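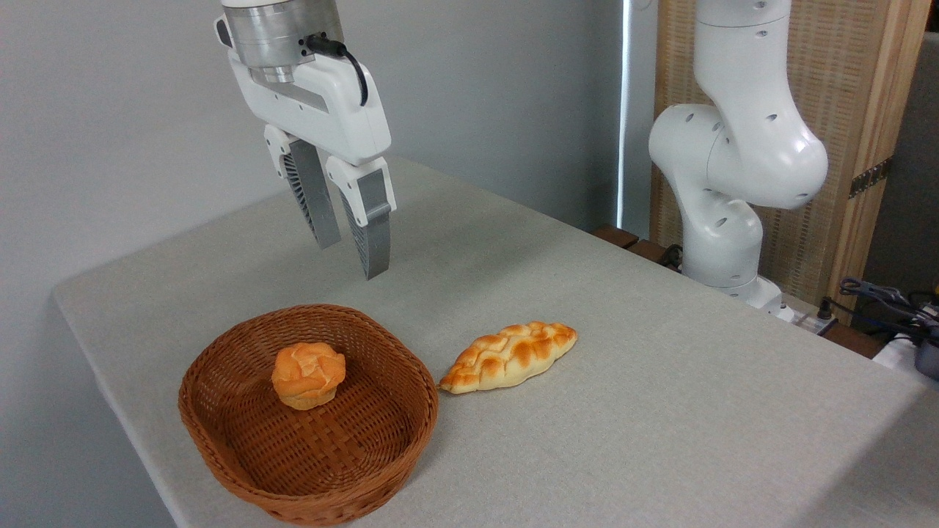

A wicker basket on a light gray tabletop.

What does "artisan" mean on a bread bag?
Talk for the Emcombe consumer evening, Saturday. Ilona Bárány

Start without the microphone if the room is small. Ask who bought bread this week with the word "artisan" on it. Then ask who could say what the word promised them. Wait. Let the silence go a little longer than is comfortable.

Basket first. Stores love a basket. Put the same loaf in a plastic tray and in wicker and people tell you the second one tastes better. I believe they mean it. I don't believe the basket did anything to the loaf. Mention the burlap, the chalk lettering, the paper bag with a window in it. All of it is packaging, and you pay for it.

Next, the word itself. I asked Mimdale, who run the bakery counter at our biggest supermarket, what they mean by artisan. Read their reply aloud, slowly: "crafted with care in the artisan tradition." I wrote back and asked who does the crafting and where. The second reply was the first reply with a different signature. Expect a laugh, don't milk it.

Move on to "baked in store." Bohumila Slanina worked a supermarket bakery counter for years and was patient with my questions. Her loaves came in frozen and part-baked and went into the oven to brown. So the sign was accurate. Ask the room whether that's what they pictured when they read it. I'd pictured flour on somebody's arms.
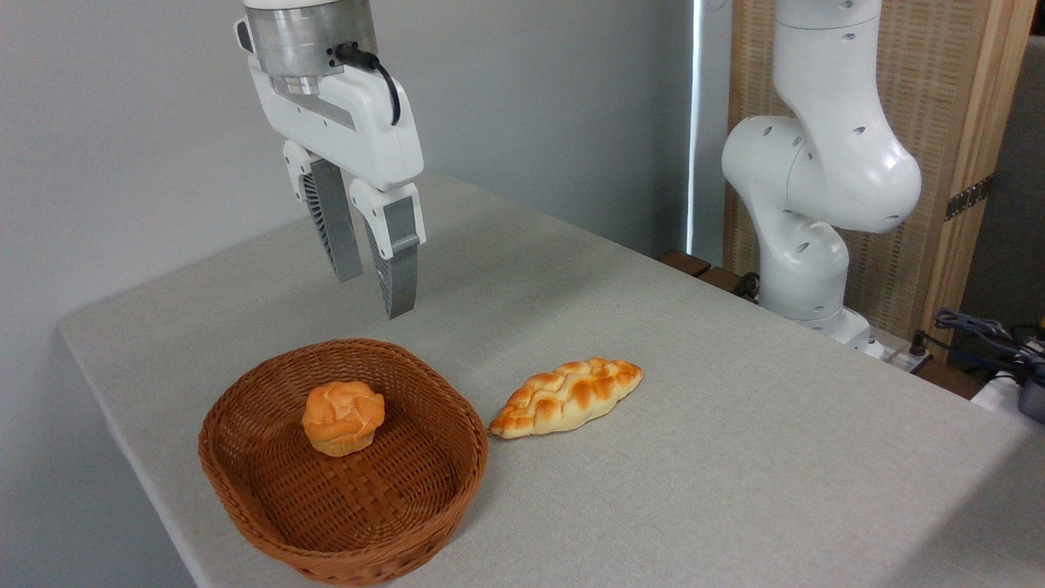
Price is where I get grumpy, so keep an eye on the clock. The Mimdale "heritage" loaf costs nearly double the plain one on the shelf below. I read both ingredient lists standing in the aisle and the difference was a spoonful of rye and some malt for color. Color does a lot of selling. Take the bread on the slide, set out on that pale gray surface with no label to read. Ask people what they'd pay for it. Whatever number they shout out, ask what they based it on, since they can't smell it or cut it from where they're sitting. Then tell them the shopper in the aisle is hardly better off.

The survey. Someone will bring it up, so get there first. Effiong, a market research outfit, asked 1000 shoppers whether they preferred "traditionally made" bread and most said yes. Of course they did. Try finding a person who prefers carelessly made bread. The question had no price in it and no second loaf to compare. Also, the people answering had signed up through a store rewards card. I wouldn't throw it out completely, but I wouldn't print it on a bag either.

Weight, briefly. My 500 gram loaf came to 490 on the kitchen scale. One loaf, one scale, and bread loses moisture as it sits. Say that clearly. I don't want to do to Mimdale what their sign writer does to me.

Be fair here. Altard, the small mill out on the county road, sells a bread flour and prints the wheat variety and the milling month on the sack. Mine says March. I can check that against something. I still think it's expensive, and I can't promise the bread is better. Mine wasn't, the first 2 times.

What to ask at the counter:
Where was the dough mixed?
Did it arrive frozen?
What's in it, and can I see the list?

If the person behind the counter doesn't know, be nice about it. They didn't write the sign.

Likely questions. Is sourdough the same problem? Yes, mostly: look for added yeast or vinegar on the list. Do I buy supermarket bread? Yes, the plain one, sliced.

Leave the three counter questions up while people get their coats. Handouts are in the blue folder, and Bohumila has the spare key to the hall.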